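4. Setting Up the Pedestrian Push-Button Unit

This section covers the Akia push-button unit and its connection to the Wistbridge signal controller. Complete Section 3 (Cabinet Wiring) before you start.

4.1 Before you begin

Confirm that the controller firmware is 1,992 or later. Earlier builds do not store the button address after a power loss.

You will need:
Akia push-button unit with gasket
Mounting bracket and 4 bolts
Two-conductor shielded cable
Torque driver
Address card (supplied in the cabinet door pocket)

CAUTION: Open the field circuit breaker before handling any button wiring. The terminals stay live when the controller is in flash mode.

4.2 Mounting the unit

1. Hold the bracket against the pole with the arrow on the faceplate pointing in the direction of travel on the crosswalk it serves.
2. Mark the bolt holes and the cable entry.
3. Drill the holes and remove all burrs from the cable entry.
4. Fit the rubber grommet. Do not use sealant in place of the grommet.
5. Pull the cable through, leaving 12 inches of slack inside the housing.
6. Seat the gasket and tighten the bolts in a cross pattern.

Note: Pitthorpe poles have a raised seam. Turn the bracket so that the seam falls between the bolts – the gasket will not seal over it.

4.3 Wiring

1. Connect the white conductor to terminal B1 and the black conductor to terminal B2.
2. Connect the shield to ground at the cabinet end only.
3. Close the field circuit breaker. The indicator on the unit flashes amber until an address is assigned.

If the indicator stays dark, check B1 and B2 for reversed conductors. Reversed wiring does not damage the unit.

4.4 Assigning an address

1. On the controller, open Inputs > Pedestrian > Add.
2. Hold the button down until the indicator turns solid amber.
3. Enter the number from the address card and press Save.
4. Assign the input to a phase. Each phase accepts up to eight buttons.

Record the address and phase on the cabinet sheet. Units that share an address will both report a fault.

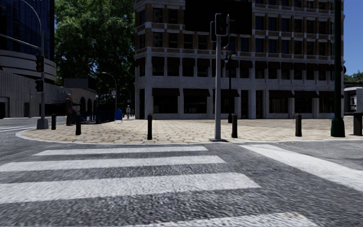

4.5 Setting the timing

1. Open Timing > Walk and enter the walk interval from the approved timing plan.
2. Enter the clearance interval from the same plan. Do not carry over values from another crosswalk.
3. Set Call Hold to 90 seconds. This is the factory value for the Saavedra cabinet.
4. Press Save, then Apply. Changes that are saved but not applied are lost at the next restart.

CAUTION: Do not apply timing changes while a pedestrian phase is running. Wait for the phase to end and the display to read READY.

4.6 Functional test

1. Press the button once. The indicator turns red and the call appears on the Inputs screen.
2. Wait for the walk interval. The indicator goes out.
3. Repeat for each unit on the phase.

If a call drops before it is served, see Section 7.2.

Section revised by Gervasio Jara, September. Replaces sheet 4-B.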